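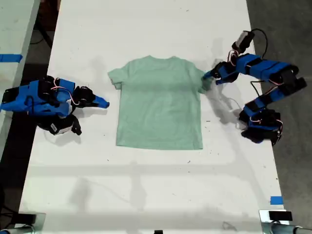 Re: [ladden-arms] Finger coverings for garment handling

From: Kusar Laboratory, Manipulation Group
To: ladden-arms
Date: 2020-03-31

The Bakilana office wrote:
> Our site has completed its first trials of the bare printed
> fingers on knit shirts. The grip is adequate on a folded hem
> but slips on a single layer. Before we order material, please
> state which covering Kusar is using, whether it affects the
> wrist camera view, and how often it must be replaced. We would
> also like to know if the controller settings were changed.

Thank you for the report. Our answers follow in the order of your questions.

We are using blue painter's tape over the upper part of each finger, with a separate soft pad at the tip where the setup calls for one. The tape was chosen as a temporary measure while the molded sleeves from Drollance are on order. It should be wound from the base of the finger toward the tip. Wrinkles on the outer face are acceptable. Wrinkles on the gripping face are not, and a finger in that state should be wrapped again.

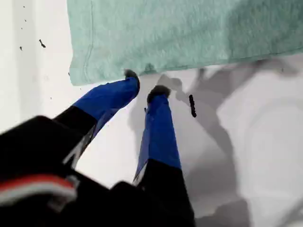
Fingers open at the lower edge of the green material, dark pads at the tips.

With regard to the camera, both fingertips must remain in view when the gripper is open. The blue stands out well against a pale green garment and a white table, and our detection of the fingertips improved once both fingers were covered. We have not tested it with blue or navy clothing, and sites that handle such items should report their results to the list.
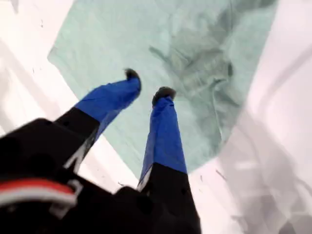
WEAR AND SETTINGS

The February series consisted of 353 grasps on one pair of covered fingers. The tape was replaced 5 times. Most of the damage was on the finger that slides under the fabric, where the front end rubs against the table. We now inspect that finger at the start of each session and raise the approach height slightly if the tape has begun to lift.

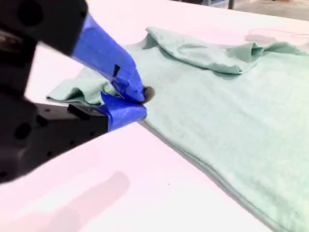 The closing speed was left as shipped. The only change to the controller was the current limit on the gripper servo, which was lowered by 9 percent to keep the thicker fingers from stalling on a full pinch. Sites using the older firmware should make the same change by hand and restart the controller before the next run.

We do not recommend the tape for the 3,000-grasp endurance test. That test should wait for the molded sleeves. Bakilana is asked to repeat its single-layer trials with taped fingers and to send the logs in the usual format.

Manipulation Group
Kusar Laboratory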